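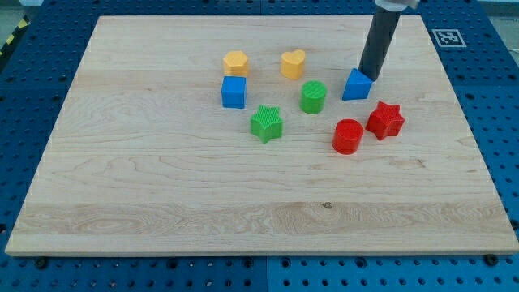 Maple board with colored plastic shape blocks.

Durcombe
Travel Equipment
Luggage > Soft bags > Starnader Travel Bag

Starnader Travel Bag

The Starnader is a soft-sided travel bag for long journeys by train, bus, boat and air. It can be carried on the back, over one shoulder or by hand. The bag is intended for travelers who change places often and who may need to walk between a station and their lodging on uneven streets or stairs where wheels are of little use.

Durcombe offers the Starnader in one size and two colors, Slate and Sun. Both colors use the same fabric and fittings.

Main compartment

The main compartment opens on three sides with a long zipper, so the lid can be folded back completely and the contents reached without emptying the bag. The zipper sliders meet at any point along the track and accept a small padlock. A padlock is not supplied.

Inside, two straps hold clothing in place. A mesh panel on the underside of the lid keeps small items separate. The floor of the bag is lightly padded and may be wiped clean with a damp cloth.

Outer pockets

There are four outer pockets. The end pocket nearest the top handle is lined and is suitable for papers, a guidebook or a phone. The pocket at the opposite end is larger, with a drain hole, and is meant for sandals or damp clothing. The side pockets are flat and close with a zipper under a fabric flap.

Passports, money and medicine should not be carried in the outer pockets. Travelers should keep these on their person, particularly on overnight trains and in crowded stations.

Carrying

The shoulder straps are stored behind a zippered panel when not in use. To bring them out, open the panel fully, draw the straps clear and fasten the lower clips to the rings at the base of the bag. Pull each strap firmly before lifting to confirm that the clip has closed.

The straps should be returned to their panel before the bag is handed over at an airport counter or placed in the hold of a bus. Durcombe does not replace straps torn off by baggage machinery.

There is no hip belt. The Starnader is not a hiking pack and should not be used on multi-day walking routes.

Specifications

Type: soft travel bag, convertible
Outer fabric: coated polyester
Lining: plain woven polyester
Outer pockets: 4
Colors: Slate, Sun
Frame: none
Wheels: none
Recommended maximum load: 18 kg
Supplied with: shoulder strap, fabric storage sack, repair patch

Airlines set their own limits on size and weight, and these change from time to time. Customers are asked to check the rules of each carrier on their route before departure. Some domestic carriers apply lower limits than the international flight on the same ticket.

Use in rain

The outer fabric resists rain but the bag as a whole is not waterproof. Water can enter through the zippers during heavy or lasting rain, on open boats, or when the bag is carried on the roof of a vehicle. For travel during the monsoon months, Durcombe recommends the Brirnik Cover, sold separately, together with a plain liner bag inside the main compartment.

The Brirnik Cover fits over the whole bag and fastens underneath with a buckle. It has an opening for the top handle. It cannot be used while the shoulder straps are out.

Care

Shake out sand and dust after each trip, paying attention to the corners and to the teeth of the zippers. Wash the bag by hand in lukewarm water with mild soap. Rinse well and hang it open in the shade until fully dry. Do not machine wash, bleach, iron or dry clean. Long exposure to strong sunlight will fade the fabric, and this is more noticeable in the Sun color.

A stiff zipper may be eased with a little candle wax rubbed along the teeth. Oil should not be used, as it collects grit and can stain the lining.

Store the bag empty and loosely folded in the sack provided. Leaving it packed for long periods can mark the padding.

Warranty and repairs

The Starnader is covered for 4 years from the date of purchase against faults in fabric, stitching and fittings. The warranty does not cover ordinary wear, overloading, damage in transit or changes made by the owner. Damage caused by a carrier should be reported to that carrier before leaving the arrival hall, and a written report obtained.

Repairs outside the warranty are accepted when the bag is clean and dry. Bags received in a soiled condition are returned unrepaired at the owner's cost. The workshop is busiest from September onward, and customers with a winter departure should send their bags early.

Spare clips, zipper pulls and shoulder straps may be ordered through the parts page. Please state the color of the bag and the number printed on the label inside the lid pocket.

Returns

An unused bag may be returned with its labels attached and in its original packaging. The repair patch and storage sack must be included. Refunds are made to the original method of payment once the bag has been inspected.

Related products

Brirnik Cover
Durcombe Liner Bag
Starnader Replacement Shoulder Strap
Durcombe Document Pouch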